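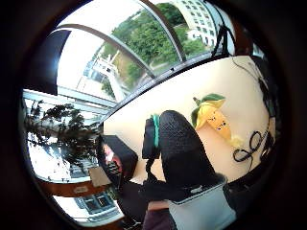

I've been selling the Kivomby soft vegetables at Gitlow for two summers now, and they are still the thing I get the most emails about, so this page has grown a bit long. Sorry! The price and the add to basket button are at the top if you already know you want them. For everyone else, this is the set made by Holholm, in soft plush, sold as one bundle or in single pieces when I have them spare. The sweetcorn is my favourite and probably always will be. It has green fabric leaves that wrap round its sides, a small embroidered face with two dot eyes and hardly any mouth at all, and a pale yellow tuft trailing off the bottom end. It looks very good hung on a plain wall by a window, and I say that as someone who bought it to be thrown about by toddlers.

What you get

The full set is 13 pieces of fruit and veg (it's called the vegetable set, but there's fruit in it, and I've given up correcting the label). It weighs 408 g all in, so a child can drag the whole lot across a room in a pillowcase and mine regularly did. Colours vary a little between batches. The oranges and reds stay pretty steady, but the yellows wander, and I've had corn that was nearly butter and corn that was nearly custard. If you're adding to a set you already own and you mind about that sort of thing, send me a photo of yours in daylight and I'll go through the box and find the nearest one.

Single pieces go up on the site when a set comes in with something damaged and I split the rest. Carrots go first. They always go first. I don't keep a waiting list for singles as I tried it once and it took over my evenings, but I do put new ones up in the morning, usually before 10.

The carrot and the strawberry

These two are the ones people tend to order as a present, and I can see why. The carrot has a tuft of dark green leaves in short upright points and an orange that gets deeper towards the tip, which is a nice touch on a toy at this price. It's also a very good shape for a small hand, or for a dog's mouth, so keep it off the floor if you have a dog. The strawberry is rounder and more of a coral red, with a pale green top cut into a jagged edge that sits over the red. There's a little greyish tab at the bottom of it. Some people snip tabs off, and I leave them on, mostly as something for babies to chew on while they ignore the actual toy.

Side by side on a pale tabletop they look like somebody has started a very cheerful salad.

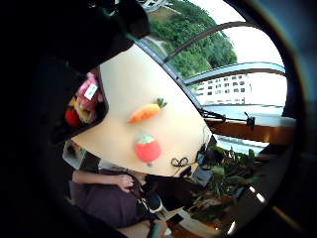

How they feel and how firm they are

Softer than you'd think from the photos. The filling is polyester and on the light side, so you can squash a piece down hard and it comes back up again, though the first squash out of the packet is a bit crunchy. Give each one a good pummel when it arrives. They get squeezed flat for shipping and a carrot can turn up looking more like a parsnip that's had bad news — leave it in a warm room overnight and it'll fill out.

The pile is short on most of the pieces and fuzzier on a couple, and the fuzzy ones do pick up hair. I use a damp rubber glove on mine and it lifts off in a roll. A lint roller works too but takes half the fluff with it, and after a year of that you'll have a bald vegetable.

Leaves are fabric and stitched into the seam. I've had two come back with loose leaves in all the time I've sold them, and Holholm replaced both. If yours arrives with a gap at the leaf join that you can get a fingertip into, tell me straight away and don't sew it up first, as they like to see it before they'll send another.

Washing

The label says surface wash only. I have washed mine in the machine more times than I can remember, in a pillowcase tied with a hair bobble, cool wash, spin turned down to 600, and they've been fine. I can't tell you to do it, because the label says what it says. I'm just telling you what I do at home. Don't tumble dry. The one I tumble dried went lumpy at one end and is now the cat's.

Dry them flat somewhere airy, and turn them over halfway. The thick end of the carrot takes ages, far longer than the thin end, and if you put it away before it's properly dry it gets a smell that doesn't shift. A sunny sill is fine for an afternoon, but I wouldn't leave them there all of June, reds especially.

Where to keep them

I used to send the set out in a drawstring bag, and the bag was horrible. You had to tip everything out to find one thing. These days I offer a basket with it as an extra, the black Deschamps one in woven-look plastic, rectangular, 420 mm along the long side. It has a wide rim that you can get hold of with one hand, and slatted sides, so bits of fluff and biscuit fall through instead of collecting in the corners (they fall on your floor, but still). The full set fits if you put the long pieces in first and let the round ones find their own way. Chuck it all in any old how and the last few will perch on top.

It wipes clean. It also weighs next to nothing, so a toddler will put it on their head within the hour. You can order it by itself, and quite a few people do, for craft bits or for the hall.

I'd keep a few out on the table and leave the others in the basket. A great heap of soft toys gets looked at for a minute, and a single carrot on an otherwise boring table gets picked up by everybody who sits down, grown-ups included. The basket wants to be at the back, out of elbow range.
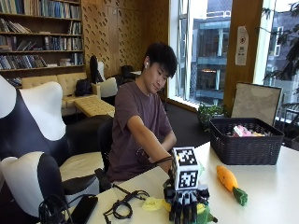 One customer wrote in to say that her two had fought over the carrot from the first afternoon, that she'd ended up ordering a second, and that I really ought to warn people. She added that the basket had been the best part for her, as the veg now gets put away without anyone being asked twice. So, consider yourselves warned! I do try to hold back one spare carrot for exactly this, and if you've bought the full set from me you can have first go at it, just put "carrot" in the subject line.

She also asked if there was going to be an aubergine. I've asked Holholm. They said they'd think about it, and that was last winter.

Which pieces suit which age

Holholm mark the whole set as fine from birth, with embroidered faces and no hard parts. For tiny babies I'd go for the strawberry, or one of the other round ones, as they can get both hands on it. Corn is better from crawling onwards. The tuft gets sucked into a point like a paintbrush otherwise. Playing shop starts at three or so in my experience, and then you'll want the lot, plus some paper bags and a lot of patience at the till.

Older children are a surprise market. I've sold a fair number to people who want something soft to fiddle with at a desk, and I keep the spare corn by my own keyboard for phone calls with the courier.

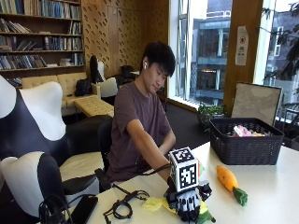 Kivomby carrot, lying on the table with the leaves towards you. Basket sold separately.

Postage and returns

Orders before 2 pm go out the same day. The set goes in a paper sack, the basket goes in a box, and if you order both I put the veg inside the basket and it all goes in the one box for a single postage charge. The website doesn't always work this out by itself. If it tries to charge you twice, go ahead and pay and I'll refund the difference that evening, or email me first if you'd prefer.

Returns are fine within a month if they're unwashed and haven't been licked. I do check. Singles from split sets can't come back unless there's a fault, sorry, the margins on those are tiny.

Still to come: a photo of the whole set laid out in a row, once I've got a full one in stock for longer than a day. Two more boxes are on their way from Holholm, and the baskets are in now.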